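Hikus Table Chores Kit - Equipment Hire and Sales - Mockus

Home > Equipment > Arms and benches > Table Chores Kit

Item status: in stock, Vemville depot. Second kit out on hire until December.
Page updated 3rd September

Hire or buy. Comes as a full kit, arm not included unless you ask for it (see below). Suits single-arm setups with a two-finger gripper. Clearing, sorting, putting stuff in bowls, taking stuff out of bowls. Table-height work only.

Price: $1,747 to buy, plus freight. Hire rates by the fortnight, ring the depot.

What it's for

People ring and ask if this will get them a machine that does the dishes. No. Not yet, not from us and not from anyone we stock. What it will do is let you find out how far off your own setup is, on the small jobs. Pick a thing out of a bowl. Put it somewhere else. Pick up the next thing, which is a different shape. Sounds like nothing. Most of the trouble is in there.

Flat-sided objects on an open table, going well these days. Reaching down inside something with a rim, still hit and miss. Anything thin or leggy standing next to the thing you want, allow extra time. Soft items (cloths, socks) we don't rate at all and theres no cloth in the kit.

In the kit

Object set, mixed shapes, mostly household and ornament sized
Bowls, 2, round
Table layout cards, laminated
Simulated room files on a stick, same layouts as the cards
Task sheets, 7, easiest to hardest
Carry case with foam

The sim files are the bit people use most. Run the job there first, knock things over for free, then set it out on a real bench. Lighting and colours in the files can be changed. So can the furniture round the table, if your vision model is getting too used to one room. 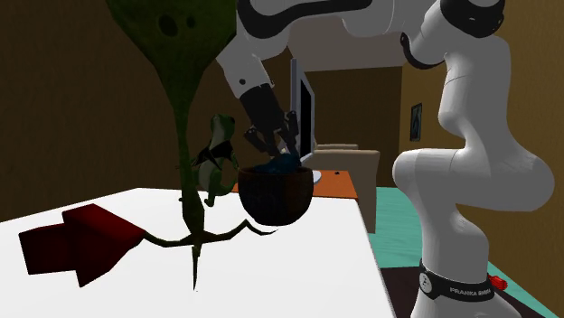 Bowl task in the sim room, Franka Emika arm, gripper at the blue object.

Bowl sheets are numbers 4 to 6. Sheet 4 has the bowl by itself on a clear table. Sheet 5 adds neighbours. Sheet 6 adds neighbours and moves them every run, and that's where the scores drop. Start at 4 even if you think you don't need to.

Will it work with my arm?

Probably. Any bench arm that can reach over a rim and come down at an angle. You need enough wrist room to tip the fingers in without the knuckles hitting the side. Suction cups are fine for the blocks, poor for nearly everything else in the set. If you have only got suction, tell us and we'll swap some items over.

Mobile bases: not supported. Someone in Prurnholm has done it but we can't help you with the set up.

Is it any use for a shop floor?

Some. Kavitha Krishnan on our trade desk looks after this side. Bin picking with mixed parts is close enough to the bowl sheets that the results carry over a fair way. Speed doesn't. The sheets score whether the item got where it was going and whether the neighbours stayed put, with no marks for pace. If you need a cycle time, measure it on your own line with your own parts. Please don't quote our sheet scores to your boss as throughput, we've had that phone call.

For home jobs the answer is slower. A helper that clears a table while you're standing there to rescue it, people are getting there. Leaving it alone with the good glasses, we wouldn't.

Customer notes

"Sheet 4 fine first afternoon. Sheet 5 took us a fortnight. Worth it." Povilas Lukoševičius

"Would like more handles. Mugs, jugs, that sort of thing. Otherwise good value, case is a bit heavy." Ülle Pärn

(Handles pack is coming, no date. Ask to go on the list.)

Hire terms

Minimum hire two weeks. Deposit held on card. Missing objects charged at cost, chipped ones we don't worry about. Sim files stay with you after hire, but please don't pass them on. Pick up from Vemville or we send by courier, tracked. Return in the same case, foam side up, task sheets in the lid pocket.

Arms can be hired alongside. Stock changes a lot so there's no list here. A bench inspection is needed before we deliver one, and your bench has to be bolted down or heavy enough to pass. Book with Lâm Tô at the depot.

Training half day availble, run by Beathag Paterson, your place or ours. Bring a laptop with the sim files already loaded, it eats up the morning otherwise.

Related: spare bowls / finger pads, pair / layout cards, replacement set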